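Home News Products Homes Careers Press Contact

Reading time: 6 minutes

Itum opens home recording programme to teach robots how to fold a coat

Hello, I'm Nerys Morris, and I look after the recording side of things at Itum. I was asked to write this announcement because I'm the one who has spent the summer in other people's bedrooms with a gripper in each hand, folding their coats. So you're getting it from me instead of from the marketing desk, and I'm sorry if it wanders a bit.

The news is that our home recording programme, which we've been running quietly since June, is now open to any household that would like to take part. We've called it Hopkin. You sign up, we come round (or we train you and post you the kit, more on that further down), and we record ordinary jobs being done with hand-held grippers on your own bed, with your own things. Those recordings are then used to train robot arms to do the same jobs.

We've started with padded jackets. Everyone asks why, and the answer is that they're awful. A tea towel stays where you put it. A padded jacket puffs back up, the zip goes its own way, the lining slides about and the sleeves end up underneath. If you want to find out what your training data is missing, give it a coat!

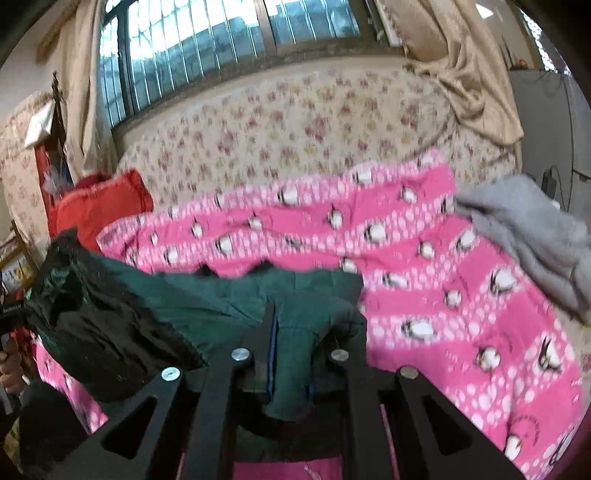

Doing the job by hand, with the robot's fingers

I'd worked with remote control before I came to Itum, sitting at a desk and steering an arm with a pair of joysticks, and I was never much good at it. You're always a little behind. You can't feel when the cloth has caught, so you pull, and then half the pile is on the floor. It took me most of a morning to get one shirt folded and I wouldn't have worn it afterwards.

With the hand-held grippers there's no arm in the room at all. You hold the thing by its handle, you squeeze, two fingers close, and there's a camera riding on top that sees what the fingers see. The robot gets the same fingers and the same view later on, so what I did with the coat is something it can have a go at copying. You still feel the tug of the fabric through your wrist – that's the part I'd missed – and you slow down without thinking about it when something snags.

It does change how you fold, mind. You have two fingers on each side and no palms, so all that smoothing down you do without noticing has to be done some other way. I now pinch near the hem and bring it up, where at home I'd have flattened the whole lot with my forearm. Idris Phillips, our lead engineer, watched me do it the old way in the first week and pointed out, quite kindly, that the robot hasn't got a forearm.

We haven't given up on remote control, by the way. Once a trained arm is having a go by itself, somebody sits by with the controls and takes over when it gets stuck, and those rescues go back into the training as well. It's a very good way of showing it how to get out of a mess. It's just a slow way of showing it the whole job from scratch.
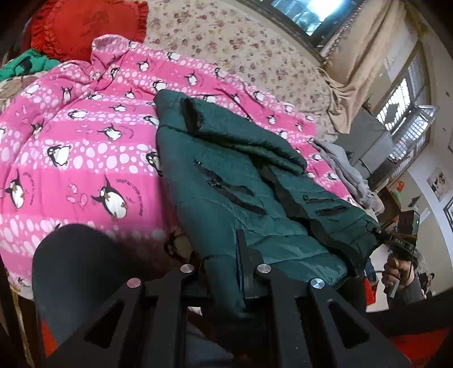
ABERAERON, October 2024 – Itum today confirmed that Hopkin will take in 200 households over its first full year, with recording kits supplied by our hardware partner Cekico and the robot trials run at Drillar, our test workshop up the road. Each household gets 2 grippers on loan, a half day of training, and payment for the recordings we keep.

Now the bit I can talk about more freely, which is what we learned from the trial.

We recorded 400 jacket folds between us. After checking, 151 went into training. That sounds like a dreadful waste and when I first saw the figure I went and made a cup of tea and didn't speak to anyone for a while. But Idris has been strict from the start and I've come round to his way of thinking. If the fingers close on nothing and you try again, that's fine, leave it in. If the hand holding the gripper wanders in front of the camera at the one moment you need to see the hem, it has to go. A lot of mine went for that. So did a whole afternoon's worth where I'd let the light change too much between takes to be any use for the comparison we were making.

The thing we argued over most was whether to tidy up first. Severyn Hladun, who runs the robot trials at Drillar, wanted the real bedding left on, patterns and all. I wanted a nice plain sheet. Severyn won, and you can see what that looks like in practice: a dark green jacket on a bright pink cover with cartoon penguins all over it, and other bits of clothing and cloth left lying beside it. Our early attempts, trained only on plain sheets in the workshop, did very well on plain sheets in the workshop. Put a patterned cover under the same coat and the arm would reach for the pattern. I did laugh. Then I had to go and record everything again.

"People don't clear the decks before they fold a coat," Severyn told me when I asked for something I could put in this release. "If it only works on a clean table, I don't want it."

I asked Idris for a quote too and he sent me four paragraphs on timing offsets between the left and right grippers, so I've picked the one line I understood: "Both hands have to be recorded on the same clock, or you are teaching the robot to fold two different coats." He's right, and it's the reason the new kits from Cekico start both grippers from a single button. With the old ones I had to start one, then the other, then tap them together so we could line them up afterwards.

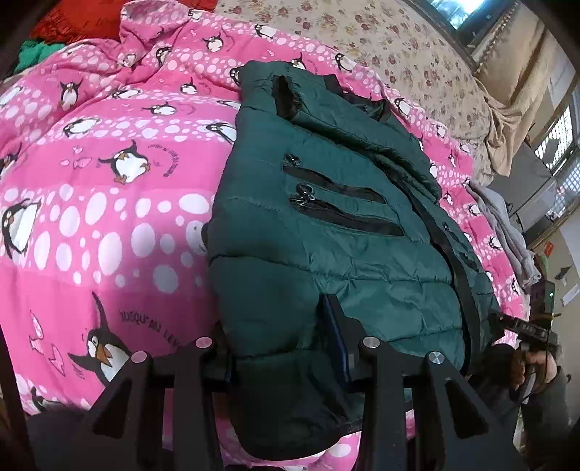
A fold of the quilted jacket pinched between the gripper's fingers, with a second gripper in hand at the right.

What you'd be doing if you joined

Mostly folding! We send a list of jobs, and each one is short. For jackets, we ask you to lay the coat down a different way each time: zip up, zip down, sleeves tucked under, one sleeve out, a right old heap. Please don't do your best fold over and over. I know it's tempting, I did it myself, and the training runs came out good at exactly one fold.

You hold one gripper in each hand. Go at the speed you'd go if you were half listening to the radio. If you drop it, pick it up and carry on. Sleeves pushed back if you can bear it, as a loose cuff gets in the way of the trigger, and keep rings and bracelets off so nothing gets scratched.

You choose the room and you choose what's in it. Before anything is used for training, Birdie Pennington and her team look through each recording and blur faces, post, screens and family photographs. If you watch a recording back and don't like it, tell us and we'll delete it, no form to fill in and no need to say why. Birdie insisted on that last part and I'm very glad she did.

Are the robots any good at it yet?

Fair question, and I'd be cross if I read a press release that dodged it. The arms at Drillar can take a padded jacket laid out flat and fold it lengthwise, then up from the hem, and I'd put the result on a shelf. From a heap, they still need someone on the controls more often than I'd like. Hoods are a nuisance. Long coats we haven't tried. We're not selling a folding robot and I can't give you a date for one. What we have is a way of collecting the showing-how part that's quick enough for ordinary people to do at home, and that's what we're opening up.

After jackets we'll move on to bedding, and after that probably socks, which Eifion Penry in our office has been asking for since his first day. Eifion is also the person to speak to if you'd like to put your household forward. There's no need to be neat, technical or good at folding. Left-handed people are especially welcome, as nearly everyone in the trial was right-handed and it shows.

Journalists who'd like to come and try the grippers at Drillar can arrange a visit through Eifion as well. Bring a coat, ideally a puffy one, and I'll put the kettle on.

Press contact: Eifion Penry, Itum press office
Household sign-up: ask for the Hopkin pack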